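Ticket 674: Drawer policy, success rate lower after change of camera view
Project: Lukico
Opened by: Danylo Lysenko
Status: waiting for second test

We compare two policies for the drawer task. Policy A learned from the side camera only, policy B learned from the side camera and the head camera together. I expected B to be better. In the Thursday test of 30 trials, B failed 11 times and A failed 2 times. The cabinet position was the same for both.
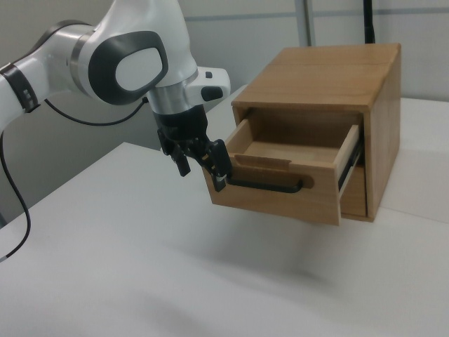 What do we count as a failure?
A trial fails when the gripper loses the handle before the end of the motion, or when the time limit is over.

I checked first the calibration of the cameras and found no error there. Then I read the logs of B again. Most of the failures start in the approach phase, where the predicted height of the fingers jumps between two values.

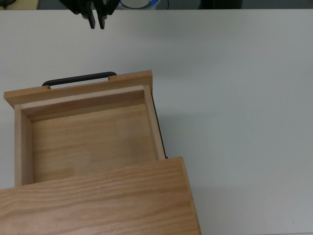 Head camera view: drawer partly open, gripper away from the handle.

My present idea is that the head images arrive later than the joint data, so the policy learned a wrong pairing. I will shift the timestamps and train B again with the same seed. 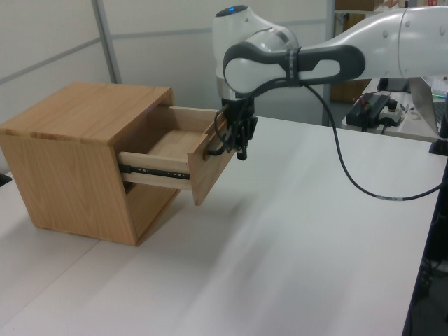 Teemu Kokkonen: Please train A again also, with the new timestamps. If you change only B, we can't say if the delay was the cause or the extra training run.

Danylo Lysenko: Agreed, I put both in the queue. I will write the results in this ticket.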